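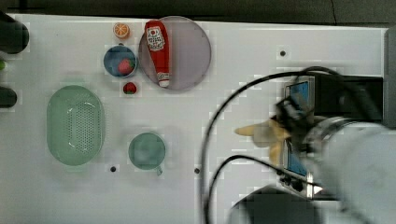

**10 de enero de 2021**, celda 2

Bueno, por fin he podido dedicarle la tarde entera al brazo. Tormod Brekke me dejó una nota en el teclado: "el dedo vuelve a tener juego", y tenía razón. Con el brazo parado no se nota nada, pero en cuanto lo coges con la mano y lo meneas un poco, el dedo amarillento baila en su alojamiento. Uno de los tornillos estaba casi suelto (¡y yo echándole la culpa a la calibración desde octubre!).

Lo que he hecho, por orden:

- Apretar los tornillos del dedo y poner una gota de fijador flojo. El fuerte no, que luego no hay quien los saque.
- Soltar y volver a pasar los dos cables negros. Hacían un bucle demasiado largo sobre la mesa y, cuando la pinza bajaba hacia la taza verde, el de abajo rozaba el tablero. Ahora van con velcro, pero he dejado holgura para que la muñeca gire.
- Limpiar la lente de la cámara pequeña de la pinza. Tenía una huella dactilar de campeonato.
- Rehacer la calibración mano-ojo con 22 poses. El error me sale más bajo que la última vez, aunque la pose 23 la tuve que tirar porque movía la mesa con la cadera, qué le vamos a hacer.

Luego he pasado la rutina con el juego de cocina de siempre: el bote de kétchup cruzado en el plato grande, una fresa en el bol azul, la otra suelta en la mesa, la rodaja de naranja, el escurridor y la taza. La taza sigue siendo la que más guerra da. Si el asa queda abajo a la derecha, el brazo se acerca bien, pero llega con la muñeca muy girada y los cables se tensan. He bajado la velocidad en ese tramo y de momento la dejo así.

Ojo con los agujeros del tablero: la fresa pequeña se queda a veces enganchada en el borde de uno. Había pensado en taparlos con cinta blanca, pero los usamos para los topes cuando viene la plantilla de Westoncombe, así que mejor no.

Contador de ciclos al apagar: 246 desde el cambio de pinza.

Pendiente: pedir a Swanson un par de dedos de repuesto (el que hay ya está marcado en la punta) y preguntarle a Tormod dónde ha metido la llave dinamométrica pequeña, que he apretado todo a ojo y no me quedo tranquilo.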